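Tarkstead Repair and Reuse Scheme
Second progress report to the Ansari Fund
April 27, 2022
Prepared by Agnes Imrie

You asked for a plain account of whether the money is doing what we said it would do. My answer is that part of it is, and that I am less sure about the rest than our January update suggested. I didn't write that update, and I would have worded several lines of it differently.

Repair sessions

The sessions at the Prumer Street hall have carried on every fortnight. Lindsay Partington runs the bookings and Tipene Sheehan looks after the benches. People bring lamps, kettles, radios, trousers with broken zips and a great many vacuum cleaners. The hall is full from the moment we open and the queue is often out of the door, which everyone takes as proof of success. I'd be careful with that. A queue can mean that people want the service, and it can also mean that we are slow. From what I have watched, it is a fair bit of both.

The application promised that visitors would "gain lasting repair skills". I can't tell you that they have. Most people hand the thing over, go for a cup of tea and come back when their name is called. A few sit down beside the repairer and ask questions, and those few tend to come back and do the next job themselves. Rochelle Lockyer has tried putting a second chair at every bench so that the owner is expected to stay. She thinks it is working. I would like to see it kept up through the summer before we claim anything.

The tonnage claim

The January update said we had kept 2000 kilos of goods out of landfill. I have tried to trace that figure and can't stand behind it. It was reached by taking the booking sheets, giving each type of item a standard weight and adding up the lot, including things we failed to mend and sent home again. Some of those were surely in the bin by the weekend. Please don't repeat the figure in your own publicity. From now on we will weigh only what leaves the hall in working order, and the total will be a good deal smaller. 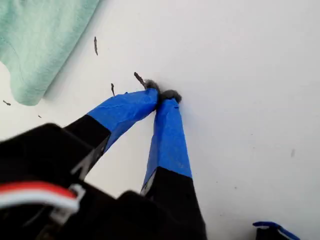
Even a smaller total needs some caution. A toaster that works when it leaves us may pack up a month later, and we have never rung anyone to find out. Junpei Kubo has offered to telephone a sample of visitors in the autumn. I have asked him to ring the ones who complained as well as the ones who sent cards.

The tool library

Spending here was £3000, as agreed. The shelving, the pressure washer and the hedge trimmers were all bought within budget. Borrowing is lower than planned. There are 22 paid-up members, and the same handful of names turn up again and again in the loans book. The carpet cleaner is never in, and the tile cutter has never been out.

The explanation offered at our last meeting was that people don't know the library exists. That may be so, but we have put leaflets through doors on the Ravska estate and it made no difference that I could see. My own guess is the opening hours. We open on weekday mornings, when most of the people who need a drill are at work. We will try one evening opening a week until the end of the grant year. If loans don't pick up, I shall recommend that we buy no more tools.

Schools

We said we would visit six schools and have visited 4. The children enjoyed taking old telephones to bits, and the teachers filled in very kind forms. I don't put much weight on the forms, which were handed out by us and collected by us ten minutes later. The two remaining visits are booked for next term.

Money

Spending is in line with the budget apart from hall hire, which went up without much warning. We have covered the difference from the tea money and are not asking for more. The full accounts are attached.

What we would like from you

We would like your agreement to drop the tonnage target and replace it with a count of working repairs, checked by telephone. It will look worse on paper for a year. Lindsay disagrees with me on this and thinks other funders will be put off, so I have asked her to send you a note of her own. We would be glad of a decision before the next round of leaflets goes to the printer, as the old figure is still on the back.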